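Clurnport burial ground to reopen its register of old graves

Nov 28, 2022

Families who have relatives in the old part of the Clurnport burial ground will be able to ask for a grave to be traced and marked again, after the town council agreed to pay for the work over the winter.

The old part lies between the chapel and Tudlow Lane. It was closed to new burials many years ago, and a large number of the graves there have no stone. Some had only a wooden cross, which did not last. Others had a small stone that sank into the ground or was moved when the lane was made wider. The paper register shows 331 burials in this part, but until now only a few of the places could be found with certainty.

Rawan Najjar, who keeps the register, has spent the past year comparing it with the undertakers' books from the firm Mansour & Sons, which closed its Clurnport office in April. The family gave the books to the town. They are written by hand, and the oldest is damaged by water on many pages, but they give the row and the number of the plot in most cases.

With their help she has found the places of 62 people who were listed in the register by name only. Four of them were children from one family, buried within the same winter.

"The people who come to me are often in their seventies or eighties," Ms Najjar said. "They remember walking to a grave with their mother, and they remember a tree or a tap, but the tree is gone. I would like to be able to take them to the right place — not only to the right corner."

Each place that is found will receive a low marker of grey stone with the name and the years of birth and death. There is no charge for this. Families who wish to put up a larger stone of their own may do so, but they must ask the council for permission first, and the stone must follow the same rules on height that apply in the new part.

The work on the ground will be carried out by a stonemason from Stinholm. He will begin with the two rows nearest to the chapel, where the earth is firm enough to work on in wet weather. The lower rows, near the lane, will have to wait until spring. The path from the chapel gate will stay open during this time, but visitors who come by car are asked to use the entrance on Tudlow Lane.

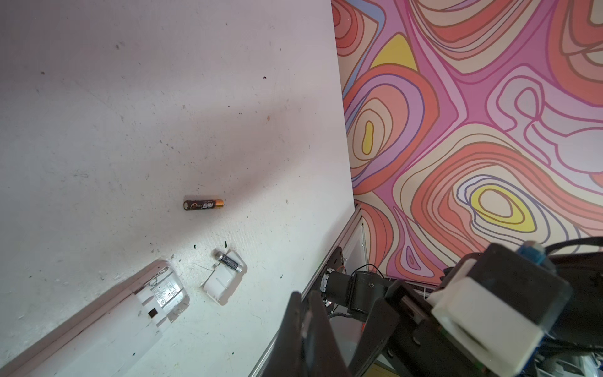 Not every grave can be found. For the earliest burials there is no undertaker's book at all, and in some years the register was filled in by a person who wrote only the surname and the day of the funeral. For these people the council is considering one shared stone beside the chapel wall, with all the names on it. A decision on this has not been taken yet, and Ms Najjar has asked that families be heard before it is.

She is also looking for old photographs of funerals in Clurnport, letters that mention the position of a grave, and receipts for stones. Papers will be copied while the owner waits and given back the same day. They can be brought to the register office at the chapel on weekday mornings. People who live far away may write to the same office, giving the full name of the person, the year of death if it is known, and their own relation to the family.

A short service of remembrance will be held in the chapel when the first markers have been set in place. The date will be put on the board at the gate.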